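Workshop notebook, 2021-07-04
Bench: the white table by the window

The fruit for the still life boards is finally in one place, and I have spent a very happy morning with it. For anyone picking this book up cold, we are building up the fruit plate for the Bramura tableware booklet, and I want these notes to be good enough that any of us could set the same plate again in December, when the daylight will be quite different and the choice at the greengrocer's will be thinner.

I went round the market early and spent 19 in all, which felt like a lot for fruit until I saw the colours together (the Karabulut stall is still the best for anything with its stem left on, and they let me pick through the crate, bless them). Stems matter more than I expected. An orange without one looks like a ball from any distance, and the little upright stalk gives the eye somewhere to start.

Plate, first go

I began with the white one with the thin dark rim, because the rim holds the whole thing together on a white table. Citrus on the left in a slanting row, deepest orange nearest, then the lighter one with its stem standing up, then the yellowest at the back with the small yellowish-brown fruit beside it. The right half stays bare until the reds are settled. The dark red tomato is the strongest thing we have and I keep wanting to put it everywhere, so I am making myself try it last. The cherry tomato and the very dark cherry wait on the table meanwhile, and I must say the cherry's long stem is lovely against the white.
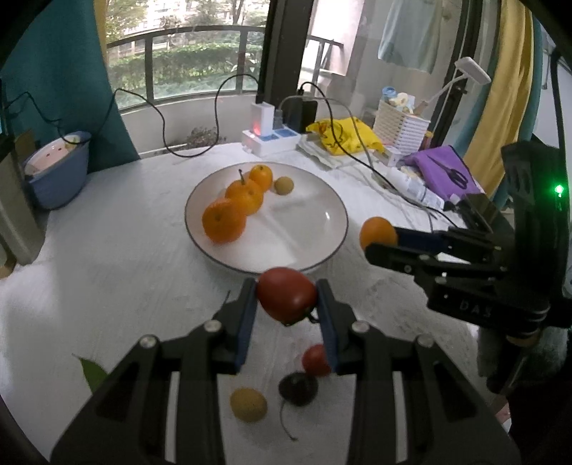 Things to watch with the white ground

The table covering shows every wrinkle once the light comes in low. I pressed the spare length at home last night and it is on the shelf above the sink, folded in tissue — please don't use it for wrapping. The Loluven cloth we tried last month was smoother but had a blue cast that made the oranges look tired, so I have put it away.

Glaze is the other thing. Anything shiny picks up the window, and a bright patch on the right-hand side of the dish can swallow a small fruit completely. I would sooner put something dark there, the cherry perhaps, than try to get rid of the shine, as the shine is half the charm of the glaze and the Bramura people are rightly proud of it.

Paring it back

I also wanted to know how little fruit the arrangement could stand. Two oranges touching on the upper left, the deeper one a touch nearer the near rim and the paler one with its brown stem up, and everything else left open.

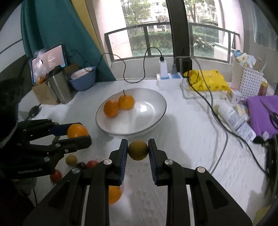
I like this a good deal more than I thought I would. It feels generous in spite of being nearly bare, and the rim gets to do some work. The small olive-yellow fruit is the one I can't place. It goes dull on the side away from the window, so if we keep it, it wants to sit further forward and turn its better cheek to the glass.

For next time: ask Ostach whether the booklet page is still 172 mm wide, as I have been judging everything by the old size. Bring a softer brush for dusting the citrus. Leftovers are in the blue crate, please help yourselves, but leave me the orange with the stem.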